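4. Work surface, marked areas and parts

4.1 The table

All placements were made on one large table with a brushed aluminium top. The table belongs to the sorting room at Marnivon, the reuse workshop that took part in the Priletti project, and it was in daily use before the study and stayed in use between sessions. We chose to keep it instead of bringing in a new bench. People at the workshop knew its height and how far they could reach across it, and we did not want them to learn a new surface at the same time as a new layout.

A metal top has some drawbacks for this kind of work. It reflects the room lights, and pale or grey parts can be hard to pick out against it from certain sides. Light plastic parts also slide on it more readily than they do on wood or rubber. We tried a rubber mat in the pilot round and gave it up, as grit from the parts collected on it and had to be brushed off between placements. The bare top was wiped down at the start of each session and left alone after that.

4.2 The marked areas

The areas were laid out in yellow tape directly on the metal. There are two outlines, a smaller one near the middle of the table and a larger one to its right, and they share the strip between them. The larger outline also reaches slightly further towards the back. We considered leaving a gap between the two, following the layout described by Ravn, but the gap took up space and in the pilot people used it as an extra area of its own. With one shared strip there was no such space to fill.

The smaller area was meant for parts still to be looked at and the larger one for parts set aside for cleaning. Neither was labelled. People were told the purpose of each area once, at the start of their first session, and the explanation was repeated only if they asked for it. Nothing was said about whether a part had to lie wholly inside its outline. This was left open on purpose, as how people treat the line is the main question of the paper.

The tape was checked before each session and lifted corners were pressed down again. Where a strip had torn it was replaced along the same line — the old strip left enough of a mark on the metal to follow.

4.3 The parts

The parts came from the workshop's own intake of used plastic goods. We took whatever was on the shelves, with two exceptions: parts with sharp broken edges, and parts small enough to be sorted by the handful. What was left was a mixed stock in which few shapes were regular. Flat panels and boxes were treated as regular parts. Anything with a marked curve, a point at one end or an open pattern was treated as irregular. Prasert Prasertsri made this division before the first session and it was not changed afterwards.

Wheel hubcaps turned up often and deserve a note. A hubcap is wide for its weight and lies flat and steady when put down face up, so people tended to let go of it early and did not adjust it. Its openings also let the tape be seen through it. Several participants told us that they took a hubcap to be "in" if they could see yellow anywhere between the spokes, even when much of the rim was on the wrong side of the line. We had not expected this and had no code for it in the first version of the record sheet.

Long curved parts gave a different kind of trouble. They touch the table along only some of their length, and it is not obvious which point should be taken as the place where the part lies. Most people set them down at a slant and did not turn them to run along the tape.

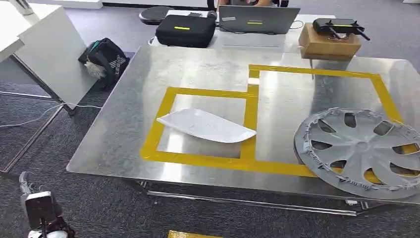 Figure 3. Marked areas with a long white curved part lying partly over the left border of the smaller outline, and a worn grey hubcap partly outside the larger one.

The two parts in Figure 3 show why a simple record of "inside" or "outside" was not enough. The white part would be called inside by almost anyone asked, yet it lies partly over the tape. The hubcap sits on the right-hand side of the table, partly within the outline and partly past it, and our two coders first gave it different codes. After going through cases of this sort together we settled on the rule given in 4.4.

4.4 Recording the placements

Sixteen people from the workshop took part. They joined when their shifts allowed, so the number of placements per person was uneven. We recorded 300 placements in all, after leaving out those where the part was knocked or moved again before it could be noted.

Each placement was given one of three codes. A part was coded "clear" if no portion of it touched or covered the tape. It was coded "over" if it touched or covered the tape but the larger share of it, judged from directly above, was within an outline. It was coded "past" if the larger share lay outside both outlines. For parts with openings, such as hubcaps, the outer rim was used and the openings were ignored. For long parts we used the whole length, including any end raised off the table.

Of the 300 placements, 68 were coded "over" or "past". We treat these together in Section 5, because the number coded "past" was too small to be looked at on its own. The record was kept on paper during the session and copied into the Pisero sheet on the same day, with a note of the part, the area it was meant for and anything the person said while placing it. Remarks were written down as spoken and were not prompted.

4.5 The rest of the room

The sorting room was not cleared for the study. A second table, with a white top, stood behind the metal one and was used for a laptop and other equipment; a router was kept there on a cardboard box. Bags and cases were put down where there was space. We asked only that nothing unconnected with the parts be left on the metal table during a session.

People did sometimes sit or work at the second table while placements were being made. We noted when this happened but did not find a way to use the notes, as they were not kept in the same manner in every session. Whether people place parts more carefully with someone across from them is a fair question, and the present record cannot answer it.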